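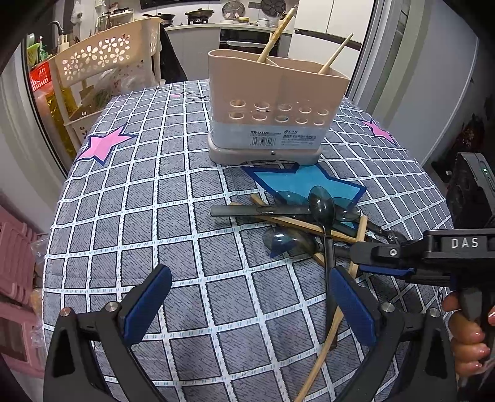
Posted by Ashley Pilkington on Jun 8, 2026 in Kitchen and Dining, Hartley Residents' Help Forum

Sorting shared utensils into a two-compartment holder

I am responsible for the shared kitchen on the second floor of our building, and I would be grateful for advice on a matter that has caused a certain amount of disagreement among the residents.

We have a beige plastic cutlery holder of the common kind, divided into two compartments, with round drainage holes across the front and a base tray beneath it. It stands toward the far side of the table, on the grid-patterned cloth with the stars. At present only the long wooden chopsticks are kept in it as a matter of course. Everything else is placed on the cloth in front of the holder after washing and remains there until someone needs it. The dark plastic spoons are the greater part of the problem, as they slide under one another and are difficult to pick up singly. There is also a utensil with a gray handle and a dark metal shaft that always ends up lying across the others.

I should like to post a short notice explaining where each item belongs. My difficulty is that there are two compartments and more than two types of utensil. One resident has proposed that we divide by material, with wood on the left and plastic and metal on the right. Another would prefer to divide by length. A third believes that the chopsticks should be removed altogether and stored flat in a drawer, and that the holder should be reserved for spoons and forks.

I would also appreciate guidance on the following points:

Should spoons be placed with the bowl up or the handle up in a holder that several households use?

Is it acceptable to return items to the holder while they are still wet, given that it has drainage holes, or should they be dried with a towel first?

How often should the base tray be emptied and washed? I can find no instructions. The label on the front is printed in Chinese, which I do not read, and apart from that I can make out only a model number starting with LX and a barcode.

The tablecloth is to remain in place, as it belongs to the residents' association and was chosen by vote. Replacing the holder is possible, but I would need to submit a request, and purchases for the kitchens are not considered again until September.

Thank you in advance for any assistance.

Ashley Pilkington

Ott Ots
Member, Tullau

I managed the canteen of a small training center for 19 years and dealt with this question on many occasions. My recommendation is to divide by use and to disregard material. Place the items people eat with in one compartment and the items people cook or serve with in the other. Residents who arrive in the kitchen know what they intend to do. They do not ordinarily stop to consider what a spoon is made of.

In your case, the chopsticks will need a decision of their own. If they are used at the table, they should go with the spoons. If they are of the long type used for frying and for turning noodles, they belong with the gray-handled utensil. Long chopsticks lean outward in a short holder whichever side they occupy, and you may wish to put them all in the same compartment so that they lean in one direction. Two leaning in opposite directions take up a good deal of space and are easily knocked by a sleeve. If the holder becomes unsteady, place the heavier utensils toward the back.

With regard to your other points:

Spoons should be placed with the handle up in any kitchen that is shared. A person taking a spoon then touches the handle only. The objection usually raised is that the bowls rest in whatever water has collected at the bottom, and this is a fair objection. The remedy is to keep the bottom clean. It is also true that spoons with the bowl down tend to nest inside one another. If you find that residents are pulling out two at once, reduce the number kept in the holder and store the remainder in a drawer.

Wet plastic and metal may be returned to the holder, provided the excess water has been shaken off over the sink. Wooden chopsticks should not be. They should be wiped and left to air-dry on their sides before they are put away - wood that stands in a damp compartment will darken at the lower end and, in time, develop an odor.

The base tray should be emptied every day and washed with the holder at least once a week. Warm water with dish soap is sufficient. A narrow bottle brush is useful for the drainage holes, in which a film builds up on the inner side where it cannot be seen from the front. I would advise against the dishwasher unless you can establish that the plastic is suitable for it. If the label begins to lift, remove it completely, as food residue collects under a loose edge.

As for the notice, I suggest two lines of text and no more. Ours was a full page and had no effect whatever.

Tranetti
Member

Buy a second holder. Two compartments are not enough for a shared kitchen. We have one for eating and one for cooking and there have been no complaints.

Comudent
Member, Hartley

I agree with most of what Ott Ots has written, but I would respectfully differ on the spoons. In our hall, spoons are kept with the bowl up so that they dry properly, and residents are asked to wash their hands before using the kitchen. Each household must judge what its members can be relied upon to do.

I would add a point concerning the table itself. In my experience, items are left on a tablecloth when the holder is farther from the sink than the open part of the table. A person with wet hands sets things down at the first convenient place. Before you post a notice, I would suggest moving the holder to the near edge, or to the draining side of the sink if there is room, and leaving it there for a trial period. In our case, the move took less than 60 seconds and resolved the greater part of the difficulty. The large blue star on your cloth could also serve as a marker. If the residents agree that the holder stands on the star, there is no longer a clear space in front of it on which to put things down.

Please also check whether the cloth can be wiped. A woven cloth will stay damp under wet utensils, and it should be lifted regularly so that the tabletop can dry.

Ashley Pilkington
Original poster

Thank you all for your replies. I shall divide the holder by use, as Ott Ots recommends, and place it on the blue star. The chopsticks are used for cooking and will go on the right with the gray-handled utensil. The question of bowl up or handle up has been referred to the residents - I expect that it will take longer than the rest. A second holder will be included in the September request.

Related topics

Removing tea stains from light-colored plastic
Caring for wooden chopsticks and spatulas
Labeling shelves in a shared refrigerator
Wording a kitchen notice for several households
Drawer inserts for shallow drawers
Who replaces worn dish towels in a common kitchen?

Contact the moderators | Forum rules | Copyright Hartley Residents' Help Forum | Back to top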